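Bromwood repair evening moves to Friday

The monthly repair evening in Bromwood will be held on Friday from now on, the organizers told us this week. The doors of the old Pudlow hall open at 6 p.m. and the last item is accepted at 8.

The change was asked for by many visitors who work late on the other days. In September the team received 69 items, mostly lamps, toasters and radios, and two people had to go home without a turn. "We were sorry for them," said Ezequiel Quintero, who leads the evening together with Timothée Pons. "They will be first in the line next time."
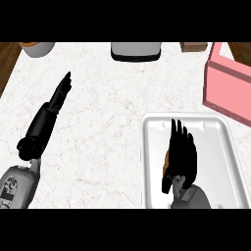
Visitors are asked to bring one item each and, if they still have it, the paper manual. Small parts such as fuses and plugs are paid for at cost price. The repair itself stays free – a money box stands at the entrance for those who wish to give something.

There is also a new sewing table, led by Tarık Canpolat. He will shorten trousers and change zippers, but he does not take leather jackets for the moment.

Parking behind the hall is closed until the road works are finished. The number 3 bus stops in front of the door.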